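4. Can it fold the washing yet?

My short answer is "sort of", and the cloth trials are where I changed my mind the most. Figure 3 has the wrist view with the blue cloth lying crumpled on the white table. 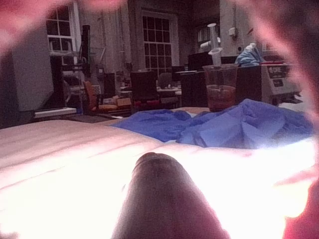 Figure 3. Wrist view, cloth task. The finger is at bottom centre, with the cloth behind it and to the right.

4.1 What we asked for and what we got

We ran 200 cloth trials under the Nurklow controller, and I'll admit I went in pretty cocky. Cups and boxes had gone well (Section 3), so how hard could a bit of fabric be? Well! The arm managed a fold we'd be happy to put in a drawer in 109 of them. Most of the rest went wrong at the very first pinch, when the finger either skated over the top or grabbed two layers and dragged the lot along with it.

Glare was the other headache. A shiny white table throws a lot of light back at a camera that close, and the edge finder (we used Curora's, with its default colour settings) kept treating bright patches as hems. Imani Lukumay suggested training it on 500 extra views with the brightness scrambled, and that helped quite a bit, though creases still fooled it more often than I'd like.

I also tried the chore myself, with one hand and a pair of kitchen tongs, and it took me 6 goes to get a tidy fold. I've been kinder to the arm ever since.

4.2 Would I have one at home?

Not for the laundry, at least for now. Wiping down a bench, maybe. Ó Briain's wiping routine uses the same finger and doesn't care which layer it's touching, so we take that up in Section 5.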